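I bought the soundtrack to a game I have never finished, and I would like to talk about that.

The game is Flesham, which came out when I still had a job with lunch breaks. It's a slow thing about running a ferry up and down a river that keeps changing its mind. I played as far as the second lock, got stuck on a puzzle involving a goat and a tide table, and put it away until I was a smarter person. I'm still waiting. The music, meanwhile, moved into my head and has never paid rent.

For years the only way to hear it was to load my save and stand on the dock. I did this more than I'd like to admit, usually while cooking. Then in September the little label Womalitz put the whole score out on two CDs and a download, and I had my card out before I had read the track list.

So, the track list. Fourteen tracks on the first disc, fourteen on the second, and they could not be less alike. Disc one is the river. Nearly everything on it is built from clarinet, a small harmonium and something plucked that the booklet calls a "prepared zither," which sounds like a zither that has been told bad news. The dock theme opens the disc and it's longer than I remembered, because in the game I always got bored of standing there before the second half came in. There's a second half! It has a cello in it! All those evenings over a pot of rice and I never once waited for the cello.
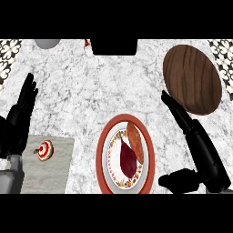
"Low Water" is the other one people will buy this for. It plays when you run aground, so I know it extremely well. Out of context it's a lovely, patient piece, four notes going down a stair and a fifth that can't decide. In context it's the sound of having misread the tide table again, and I notice my shoulders still go up when it starts.

I'm less sold on the market music. There are three versions (morning, evening, rain) and the differences are mostly a matter of how much tambourine you can put up with. In the game they fade into each other depending on where you walk, and it's a neat trick. On a CD they sit in a row like three cousins in the same sweater. I'd have edited them into one long track, but then I'd also have cut the goat.

Disc two is where the label has had some fun. It starts with the late-game music, all of it new to me for reasons already covered. I considered skipping these to avoid spoilers, then remembered how old the game is and how old I am. There's one called "Estent, Upper Gate" with a proper choir on it. A choir! In the ferry game! I have no idea what goes on at the Upper Gate but it must be a good deal more exciting than hauling turnips, and I felt briefly cheated by my own incompetence.

After that come the demos. Some are just the harmonium part with a chair creaking behind it, and I like those best. The early version of the dock theme is faster and in a brighter key, practically a polka, and you can hear why somebody slowed it down. Two of the demos are under a minute and stop dead. I've played them as often as anything on the set.

The sound is good. The old in-game loops always had a fuzzy edge to them, and I had assumed that was mood. No, it was compression. Cleaned up, the clarinet has actual breath in it, and I've had to turn down the low end on my kitchen speaker so the harmonium doesn't rattle the spoons.

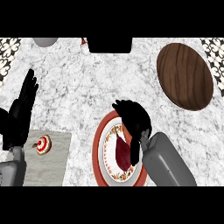 Plain bowl, fancy tile, plenty of marble.

A word on the packaging, which is handsome and slightly annoying. The booklet is printed in pale green on cream, a combination I can read only in full sun. The notes cover how the choir was recorded at a studio called Ndlovu and have almost nothing on the zither, when obviously I wanted four pages on the zither. The discs are held in by tight cardboard sleeves that seem to have been designed to stop you from playing them.

There's a vinyl edition as well, 400 copies, of which 200 come with a fold-out map of the river. I don't own a turntable. I spent a full evening pricing turntables for the sake of a map, and then went to bed, and by morning the map ones were gone. The plain ones were still there last I looked.

I've started the game again, by the way. Same save, same dock. I let the theme play all the way through before I touched anything, and the cello was in there the whole time, quieter than on the disc. Then I cast off, checked the tide table twice and ran aground before the first lock.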